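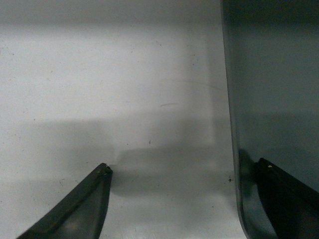
Jabón concentrado Sallel para muebles, baldas y superficies de casa

Inicio / Casa y limpieza / Jabones Ekside

Formato: botella de 200 ml, concentrado
Venta: por unidad o en caja de 6
Perfume: sin perfume añadido

Si has llegado hasta esta página es muy posible que tengas en casa una estantería clara, de esas que compraste con toda la ilusión del mundo y que al cabo de un tiempo empezó a verse un poco apagada, como con una película gris que no se iba ni con el limpiador de siempre. A nosotros nos pasó exactamente lo mismo, y de ahí viene Sallel. Bueno, de ahí y de la paciencia infinita de Ginette Bouvier, que estuvo todo un invierno mezclando jabones en la cocina del taller (con las ventanas abiertas, eso sí, y con más de un cazo echado a perder).

Sallel es un jabón líquido suave, muy concentrado, pensado para la limpieza de todos los días en superficies lacadas, pintadas o plastificadas. Hace poca espuma, no huele a pino ni a limón, y se aclara enseguida. La primera vez sorprende lo poco que se nota que has limpiado con algo: el mueble queda limpio, sin brillo raro y sin esa sensación pegajosa que dejan algunos pulverizadores y que atrae el polvo otra vez a los dos días.
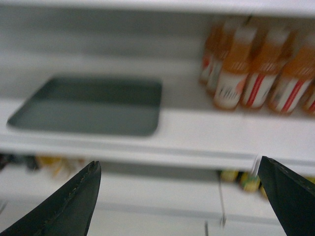
Bandeja gris oscuro en una estantería blanca.

Cómo se usa

Echa 2 tapones en un cubo pequeño de agua templada y remueve con la mano. Parece poquísimo, ya lo sabemos, y es la pregunta que más nos llega por correo: ¿de verdad con eso basta? Pues sí, de verdad. Si pones más, lo único que consigues es tener que aclarar más veces y que la botella te dure la mitad.

Moja un paño de algodón, escúrrelo bien y pásalo por la balda en tiradas largas, de atrás hacia delante. Luego otro paño con agua sola, y al final uno seco. A mí me gusta hacerlo por la mañana, con la luz de lado, que es cuando se ven los cercos de las tazas y esas rayitas que de noche parecen no existir. Empieza siempre por la balda de arriba y ve bajando, que si no acabas limpiando la de abajo dos veces, y te lo dice alguien que tardó años en aprenderlo.

Para las manchas de grasa de la cocina puedes poner una gota de jabón sin diluir directamente en el paño mojado, frotar en círculos pequeños y dejarlo actuar un momento. Con las superficies oscuras mates conviene ir con más calma
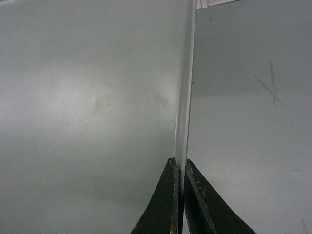
y sobre todo secar bien, porque en los grises y los negros el agua dura deja marca aunque el jabón se haya ido del todo. Un paño que ya tenga sus años y no suelte pelusa va mejor que uno recién estrenado.

Dónde no lo recomendamos

En madera encerada o aceitada no lo uses, por favor, que se lleva parte del acabado y luego vienen los disgustos. Tampoco en cuero, ni en piedra porosa sin sellar. Para la madera al aceite tenemos el jabón Habte, que lleva más materia grasa y alimenta un poco mientras limpia. Y si no sabes qué acabado tiene tu mueble, prueba en un rincón de la parte de atrás, deja secar y míralo al día siguiente.

De dónde sale

Lo hacemos en el obrador de Prodia, en tandas pequeñas, y Bontu Fikre se encarga de que cada tanda repose lo que tiene que reposar, sin prisas aunque haya pedidos esperando. El año pasado salieron 3.000 botellas, que para una casa como la nuestra es una barbaridad y nos tiene muy agradecidos. En abril cambiamos el tapón por uno que cierra mejor; si todavía tienes una botella de las antiguas, guárdala de pie. 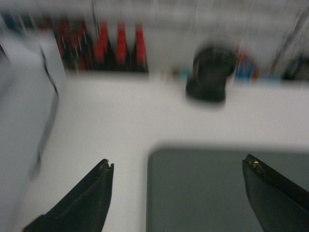
Conservación y envío

Guárdalo lejos del radiador y del sol directo. Con el frío puede enturbiarse o espesar un poco: déjalo un rato a temperatura ambiente, agítalo con suavidad y vuelve a su ser. Una vez diluido no lo guardes de un día para otro, prepara solo lo que vayas a usar.

La caja de 6 viaja con cartón entre botella y botella, sin plástico de burbujas. Si alguna te llega con el tapón flojo, escríbenos con tu número de pedido y te mandamos otra, no hace falta que devuelvas nada.

También te puede interesar: paños de algodón Ekside, jabón Habte para madera aceitada, cepillo pequeño para juntas y esquinas.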